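Keeping doughnuts fresh (and what to do when you didn't)
February 27, 2021

My mother-in-law fries doughnuts the way other people bake cookies, which is to say by the laundry basket. Whenever we drive over to Werincombe we come home with a box on my lap and sugar on the seat belts. So I've had plenty of practice at keeping them edible past the first evening, and since Rukhsana Naqvi wrote in to ask, I'm finally typing it all up!

First off, please don't put them in the fridge. I did it for years. The cold makes the dough go stale faster, and a yeast doughnut comes out feeling like a bath sponge. The only ones I chill are filled with custard or fresh cream, and those I eat the same day anyway (no great hardship).

Plain and sugared ones go in a paper bag, and the bag goes inside a lidded tin, left a little loose. Glazed ones are fussier. If you seal them up tight the glaze weeps and you get a sticky puddle by morning, so I set them in one layer on a plate and lay a sheet of wax paper over the top. They'll hold till the next night that way, in winter at least. In July I wouldn't count on it.

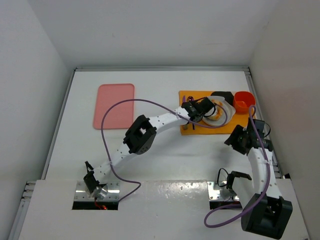

Freezing works much better than I expected. Wait until they're completely cool, freeze them on a tray for an hour or so, then bag them up with the air squeezed out. Skip the glaze and the sugar until after they thaw. I had 20 in the chest freezer over New Year's and they were all perfectly good, though my husband did find the bag before I meant him to.

To warm one up, the microwave is fine if you're quick. Mine takes 5 seconds, maybe a touch longer from frozen, and any more than that turns it to rubber. For cake doughnuts I like the oven on low, loosely covered with foil, until they smell like something again.

And if they've gone properly hard? Slice them up and make bread pudding. Go easy on the sugar in the custard, and throw in a handful of raisins if your family will stand for it (half of mine won't). They also toast nicely in a buttered skillet, cut side down, with a bit of jam.

One last thing about the frying oil. Let it cool all the way, strain it through a coffee filter into a jar, and write on the lid what you cooked in it. I once made a lovely batch in oil that had done fish the week before, and we still hear about it at Eid.

Next time, getting scorched sugar off a saucepan.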